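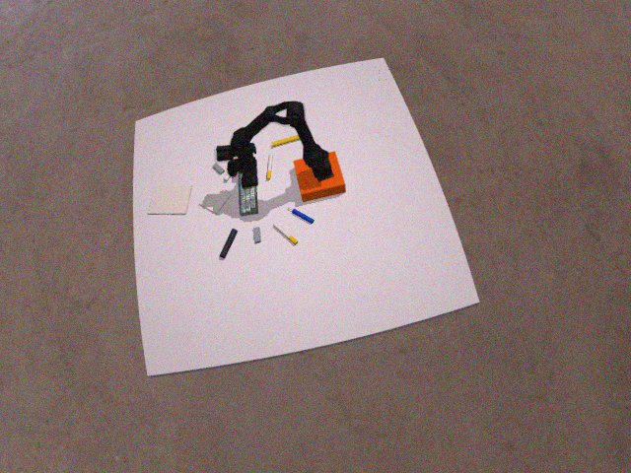 What is a gripper comparison?
It is a trial in which two or more grippers are fitted in turn to the same arm and given the same objects to pick up.

In the Flinwood layout, small desk items such as markers and a calculator lie on a white board. Each gripper makes up to 20 attempts per item, and a dropped item counts as a miss. The Resider controller settings stay the same throughout. Flat items are scored separately from round ones. Simulated trials are listed apart from those on a real arm.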